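Workshop > Data Collection > Handheld Grippers

Start each session with both grippers open and level over the table. Record 12 short takes per task - long ones are harder to trim.
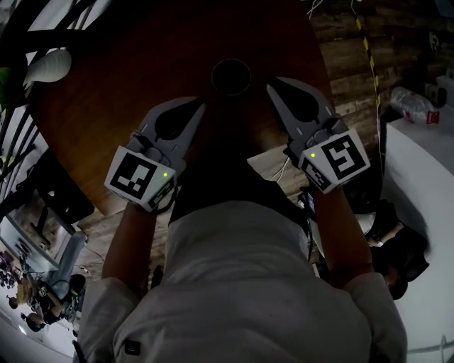
Both grippers open, marker blocks facing up.

Keep sleeves and cables clear of the printed patterns. If tracking drops, discard the take and repeat it from the start position. Wipe the finger pads every 8 takes - dust changes the grip.

Contact: Kenneth Baluyot, Oterport | © Trirkevia | Back to top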